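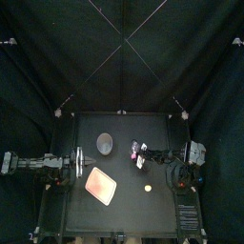 Plemus Brings Small-Item Sorting Workshops to Public Libraries

9 Jan 2025 — Plemus, which runs home organizing classes, will offer its tabletop sorting workshop at 11 public libraries this year. The sessions are free and open to adults and teens.

The workshop deals with the small things that collect on desks and in kitchen drawers. Each person works at a table with an open container and a handful of items, and decides what goes in, what stays out and what needs a home somewhere else. A gray oval bin on a plain black surface is enough to get started, and participants do not have to buy anything.

"People come in wanting to fix the whole house," said Meriem Soliman, program director at Plemus. "We ask them to clear one surface first. Most of them finish it before the hour is up."

Sessions last 60 minutes and are led by Soliman and Kosmas Tsakiris, who wrote the course. A pilot held last August drew 490 people over seven dates. Many of them asked for a follow-up on keeping a cleared table clear, and that has been added as a second session at every location.

Participants may bring a small bag of their own items from home. Sharp objects, medicines and batteries should be left out. Places are limited and registration is handled by each library — walk-ins will be seated if there is room.

Contact: Nga Đồng, Press Office, Plemus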